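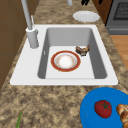
Keeping Metals Out of Drinking Water and Food

Notes by Sioned Rowlands. Revised 18 April 2024.

Most of the dissolved metal in a household glass of water is picked up in the last stretch of pipe, in the service line, the solder joints and the faucet body. The amount depends on how long the water has been standing, how warm it is, and its pH. Soft, slightly acidic water dissolves more copper and lead than hard water does.

Flushing

Run the cold tap before the first use of the day until the water turns noticeably colder and stays that way. In a small apartment this takes under a minute. A house with a long service line needs longer, and one with a lead service line needs more than flushing can give. Flushing water is fine for mopping or for houseplants. After a vacation, flush every tap in the house, one at a time, starting with the one nearest the meter.

Use cold water only for drinking, cooking and baby formula. Water heaters and hot lines add metal, and boiling does not remove it. A pot boiled down by half holds the same lead in half the water.

Aerators

Unscrew the aerator every three months. Flakes of solder and scale collect on the screen and go on dissolving there. Tap the screen out over a paper towel, soak it in white vinegar for 10 minutes, rinse, and refit it hand-tight. Wrap the jaws of the pliers with tape if it will not move by hand.

Blue-green stains

A blue-green streak below a tap points to copper. Scrubbing takes the stain off and leaves the cause alone. If the streak comes back, have the water tested for pH and copper together, using a sample that has stood in the pipe for at least six hours. Follow the lab's own instructions on bottle and volume. Write the tap location and the time on the label before filling the bottle. 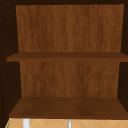

Can tomato sauce be stored in an aluminum pot overnight?
It should be moved to glass or food-grade plastic once it has cooled enough to handle. Acid and salt both attack bare aluminum, and contact time matters more than the cooking itself. Anodized pots resist this as long as the surface is not scratched.

Cookware

Cast iron gives up iron to acidic food, more so when the pan is new and the seasoning is thin. For most people this is harmless — anyone told to limit iron should ask their doctor about it. Unlined copper is a different matter and should not be used for vinegar, citrus, wine or tomato. Retire a lined copper pan, or have it retinned, when a patch of copper larger than a coin shows through. Stainless steel releases small amounts of nickel and chromium, mostly in the first few uses. Anyone sensitive to nickel can boil a new pot with water and a spoonful of vinegar and discard the liquid before cooking in it.

Filters

Pitcher filters differ widely. Look for a lead reduction claim on the package, backed by a certification mark, and change the cartridge on the stated schedule. Boiled or hot water should not go through a carbon cartridge. 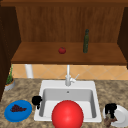

Kitchen sink with lever faucet and tiled backsplash.

When replacing a faucet, choose one marked lead-free, and flush it well before drinking from it. New brass sheds more in its first weeks of use. Keep the old supply lines out of the new installation — corroded fittings are cheap to replace while the water is already shut off.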